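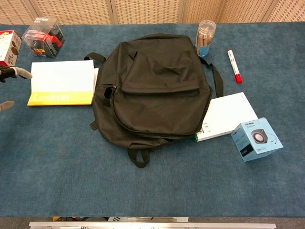 Re: [shop-arm] Packing task, second round of changes
July 11, 2022
4 replies, 2 shares

Replying to the list so it ends up in the archive. The quoted part is from the Trumley bench thread.

> We have the arm repeating moves fine with rigid stuff, boxes and jars and so on.
> Soft things are where it falls apart. With a bag the gripper closes on whatever
> fold is nearest and then the whole thing slides. Has anyone got a layout that
> works for backpacks? Also what are you using for a table surface? Ours is bare
> melamine and everything skates.

Table surface first. We glued carpet to ours in March and I would not go back. Blue, low pile, the cheapest roll Kulletti had. A bag laid on it drags a lot less than it did on the bare board. The one drawback is lint in the finger joints, so blow them out before you run the homing routine.

For the layout, we put the backpack in the middle, flat on its back with the front pocket up and the grab handle pointing away from the operator. The smaller things go along both sides and behind it. At the moment that means an open notebook on the left and a flat white box on the right with the little speaker box overlapping its corner. The near half of the table stays clear so there is somewhere to set things down.

Shoulder straps are still the main headache. In the layout at the top one strap curls out to the left and the other one lies over the corner of the white box. If the arm goes for that box first, the strap can come along with it. Two ways to handle this:

1. Tuck both straps under the bag before each run. Easy, but then you are only testing the easy case.
2. Leave the straps where they fall and add a move that lifts the strap aside first. Slower, and the code is ugly, but we went with this one.

Numbers for the strap version, as of last week: 87 runs, 54 finished without anyone touching the table. Most of the failures were zippers. The pull hangs down the side of the main compartment and the fingers are too wide to get behind it. I have a narrower pair half printed and will post the file when they fit.

Other settings, for anyone copying this:

- Gripper force at 60 percent of max for fabric. Higher than that and it bunches the front pocket.
- Wrist speed at half of what you use for boxes.
- Approach the grab handle from above, fingers across the strap and not along it.
- The Plurberg controller board needs the newer firmware or the force limit is ignored. Check this before you put a hand anywhere near it.

The Mykhailiuk finger pads somebody recommended here are fine on cardboard and no good on nylon. We cut strips from a bike inner tube and stuck them on with contact cement - ugly, but they grip.

I still don't have a good answer for the notebook. Lying open it has loose pages on top and the arm tends to pick up a few of them and leave the cover behind. If anyone has closed a notebook with a two finger gripper I would like to see the path you used.

The bench is free most evenings if people from the Trumley side want to come over and try their own fingers on it. Bring your own mounting screws, we are out of the short ones.

Share (2)
Comments (4)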